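Two Pairs of Fingers, One Sink
June 18, 2025

The gripper group at Tandon spent most of May on a single question: which hand-held gripper should they use to record cleaning tasks? They had two candidates, the Brennan and an older design they call the Grulach. I talked with the engineer who ran the comparison.

"We started with tabletop stuff, cups and blocks, and both were fine," she said. "Then we went to bathrooms and the differences showed up."

The main job was wiping a sink with a squeegee. The tool is flat and the handle is thin, so it tends to twist when the blade drags. "With the Grulach you end up squeezing harder to hold the angle, and after 19 or 20 passes your hand is done. The Brennan has a deeper curve in the fingers. It sits better."

Tracking was the other half of it. The position of each gripper is read from the printed markers, and a wrist turned too far can hide them from the head camera. 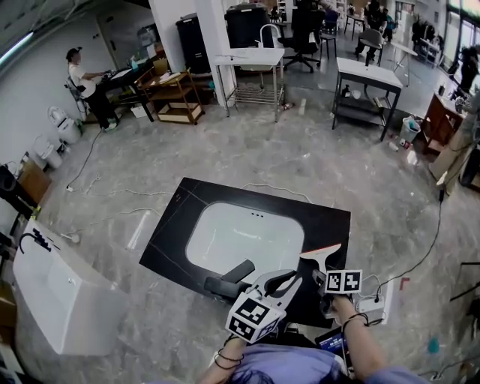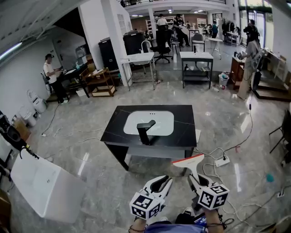 The squeegee goes in the right hand, and the left stays free for the faucet or the edge of the basin.

Markers and lost tracking

She said they threw out 23 recordings in the first week, nearly all for lost markers. "People lean in over the basin. You can't tell them not to, that's how you clean a sink. So we moved the marker mount up a little and it got better."

Daylight from big windows was less trouble than she expected. Glossy white basins were worse.

What they picked

The group is going with the Brennan and has 500 recordings planned at Starnham, where they'll add mirrors and shower doors. I asked if the Grulach was finished.

"No, we kept 5 of them. They're lighter, and for picking things up off a shelf I still like them more. I just wouldn't want to wipe anything with one."

She still wants a softer grip on the handle. The next batch is on order.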